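Nektarios Koutsoukos
Sorting out the food prep table this October. I'm going to post as I go so I have a record of what we decided.

Nektarios Koutsoukos
Background: we do a shared lunch at the Castow hall once a month. Last time there were 37 people and the salad toppings were a mess. Everything went out in big bowls with one spoon each, and half of it ended up on the tablecloth.

Nektarios Koutsoukos
New plan is small clear cups, one topping per cup, already portioned. People pick up what they want and tip it on. I bought a sleeve of 86 cups from Nikolaidis on Pristby Road. They're the thin kind, so don't stack them full.

Nektarios Koutsoukos
Things that portion well: chopped tomato, red pepper, cucumber if you take the seeds out, olives, corn.
Things that don't: grated cheese (clumps), anything with dressing already on it.

Nektarios Koutsoukos
Tomato is the one that needs attention. 800 grams chopped gives off a lot of juice. If you cup it right away you get a puddle at the bottom and the pieces go soft by noon.

Nektarios Koutsoukos
What I do now is let it sit on something with holes for 20 minutes, then cup it. A colander is fine. A steamer plate over a pot is fine too. Salt it after, or it will keep dripping.

Nektarios Koutsoukos
Someone asked about the knife. Serrated, the cheap one. I've had it since the apartment in Sternoncombe and never sharpened it.

Nektarios Koutsoukos
Table setup. Keep the pot in the middle, cups toward the front edge where you're working, and tubs at the back. I used to keep the tubs at the front and knocked one off with my elbow twice.

Nektarios Koutsoukos
Tubs get a bag around them for the car. The lids on the square ones pop if you go over a bump. Write what's in it on the lid before you fill it. Marker doesn't take on a damp lid.
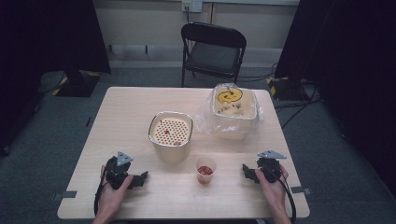 Nektarios Koutsoukos
Also, leave more clear table than you think you need. Once the cups are filled they have to go somewhere, and you can't stack them. I put mine in rows on a baking sheet with a dish towel under them so they don't slide.

Nektarios Koutsoukos
Fill to halfway, no more. A full cup of tomato is too much for one plate and people leave the rest.

Nektarios Koutsoukos
Reply to a couple of messages: yes, you can do it the night before, but not the tomato. Pepper and corn are fine overnight in the fridge with a lid on. I do the tomato at 9 in the morning and we eat at 12:30.

Nektarios Koutsoukos
We still need 2 more baking sheets for the next lunch. If you have spares, bring them to the side door. Put your name on the bottom with tape so they get back to you.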